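Ticket 3287 - Nightly inventory sync stalls on Utine file server
Queue: Infrastructure / Storage
Status: Resolved, monitoring
Opened by: Benedetta Lombardi
Assigned to: Wojciech Górecki
Related: 3137 (closed, same host)

Symptom

The nightly export from the Cuvum stock database to the Utine share stops partway through. The job does not fail. It holds its lock file, the log stops growing, and the morning import on the Flilitz side picks up a truncated CSV and rejects it. Seen on Sunday night and on both nights after that. Manual runs during the day complete normally.

Environment

Utine is a tower server in the workshop annex, two data disks in a software mirror, one system disk. The export runs as a cron job under the service account and writes over NFS. Soft mount, timeout 60 seconds. Kernel and NFS packages were last updated in March.

Log

Lombardi: Attached the export log. Last line is always a write to the items table dump, never the same record. Lock file has to be removed by hand before the next run will start.

Górecki: Checked free space and inodes on the share, both fine. No quota on the service account. Mirror reports clean. Ran the export by hand at 14:20, finished with no errors. Cannot reproduce during working hours.

Górecki: Compared against 3137. That one was a full /var partition caused by log rotation being off. Rotation is on and /var has plenty of room. Different cause.

Xiao: The backup job on Utine starts at 01:00 and the export starts at 01:05. Could be I/O contention. Suggest moving the export to 03:30 for one night and leaving everything else alone.

Górecki: Moved. Export stalled again at 03:41. Backup had already finished, so contention is out. Left the new time in place.

Mirzaei: Pulled the kernel log for that window. There is a link reset on the second data disk at 03:40, then a retry, then a second reset at lower speed. No I/O error is passed up to the array, so the mirror stays clean. Writes simply block until the disk answers. SMART on that disk shows the interface CRC error count going up. Reallocated and pending sectors are both zero. Points to the cable or the port, not the platters.

Workshop annex:

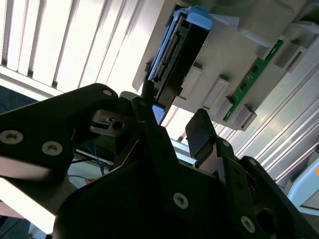
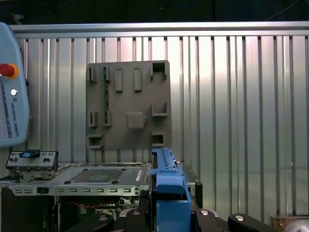
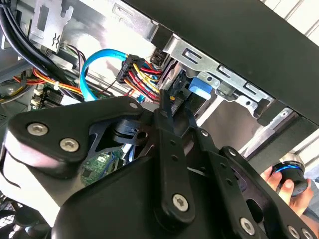
Mirzaei: Powered Utine down at 17:15 after Lombardi confirmed no open sessions. Swapped the data cable on the second disk for a new latching one and moved it to the next free port on the board. Old cable was tagged and kept. Reseated the power connector on the same disk. Booted, array assembled without a resync. CRC count noted as a baseline. The counter does not reset, so only an increase matters from now on.

Górecki: Started a full read of both members and a large write test in parallel. No resets in the kernel log after 5 hours. Before the swap I could get a reset in under one hour with the same test, once I knew to look for it.

Lü: Why did this only show up at night? The daytime load on that share is not small.

Mirzaei: Daytime traffic is mostly reads, and it is served from cache. The export is one long sequential write with a sync after each table. If a reset lands during a sync, the client waits. There were daytime resets too, I count three in the older logs, but they fell between writes and no one noticed.

Lü: The job should still have died instead of hanging. Please look at the wrapper script.

Górecki: Agreed. The wrapper has no timeout of its own, and it retries the write when the mount returns an error. Retry loop had no limit. Changed it to give up after 5 attempts, remove its lock, and exit nonzero so that the monitor raises an alert. Also changed the output step to write to a temporary name and rename on success. Flilitz will no longer see a partial file.

Lombardi: Import ran clean this morning. Row counts match on both sides. Can the export go back to 01:05? The Han report needs it before 03:00.

Górecki: Moved back to 01:05. Will watch it alongside the backup for the next few nights.

Resolution

Faulty SATA link on the second data disk, cable and port both changed. Wrapper script corrected so that a blocked write ends in an alert.

Open items

- Add CRC error count to the disk checks for all hosts, alert on any increase (Mirzaei)
- Copy the retry limit to the two other export wrappers (Górecki)
- Test the old cable on the bench machine before throwing it out (Xiao)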